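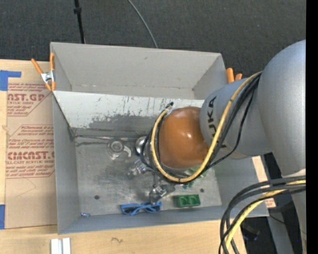 Grey bin on the bench, KUKA arm over it.

Print this entry | E-mail this entry

Feb 27, 2022
Bench 2 – glue line trials, entry by F. Qureshi

Continuing the damp-cycle test on the bookbinding adhesives. Kulsoom Ghauri made up the fresh wheat paste yesterday and left it covered in the cold cupboard. Sieved it this morning. A few lumps stayed on the mesh, fewer than last batch. Thinned with water until it dropped off the brush in short strings.

Pastes on trial:
A – wheat paste, plain
B – wheat paste with methyl cellulose, equal parts
C – Grorard PVA, straight from the tub
D – Grorard PVA let down with methyl cellulose

Boards are the 2 mm grey board from the Wavdale order, cloth is the undyed Grasari cotton. Same roll as before, lot 818. Cut all strips with the warp running head to tail. Two strips in the last set were cut the wrong way and pulled noticeably at the corners, so those results are struck out in the previous entry and should not be carried over.

Pasting out. Brushed from the middle to the edges, cloth down, rubbed through silicone paper with the bone folder, then nipped in the press and moved to boards under weight. C grabbed before I had it square on the first strip and had to be peeled and redone. Discarded that strip. D gave enough time to shift the cloth by hand. A and B gave plenty of time but wet the cloth through in places, and A has left a faint tide mark near the tail.

Pressing time 60 minutes, then overnight between blotters. Blotters changed once, late, as I was on the phone to Đặng over the missing mull. They have no stock until May. Kulsoom thinks the old jaconet will do for the spine linings in the meantime. I would prefer to wait, but we can try it on one dummy block.

Warping after the overnight press, measured at the centre of the board against the steel rule:
A – clear bow towards the cloth side
B – slight bow, same direction
C – nearly flat
D – nearly flat, small lift at one corner

The bow in A is expected without a lining paper on the inside face. Next set gets a lining on half the boards, pasted with the same adhesive as the cloth. Mixing adhesives across the two faces only muddles the comparison.

Humidity in the room read 53 per cent at the start. I did not write down the reading at the end and the logger had stopped. New battery fitted. Check it is recording before the next press goes in.

Peel test by hand only, as the spring gauge is still sticking. C and D tore the surface of the board before the glue line gave. B came away with a few fibres. A came away cleanly along one edge, where I suspect it was brushed too thin. Repeat A with a heavier coat before drawing anything from that.

To do
– Redo one strip of C with the cloth laid out and squared before pasting.
– Label blotters by set. At present they are in one pile.
– Kulsoom to make up methyl cellulose, a little stiffer than last time.
– Free the spring gauge or borrow one.
– Set D goes into the damp box first, then B. Hold A until the repeat is done.

Wheat paste from yesterday smells fine but should go out by the end of the week regardless. Brushes washed and hung.

F.Q.

Contact the bench notebook editors | © 2022 Book Materials Workshop | Back to top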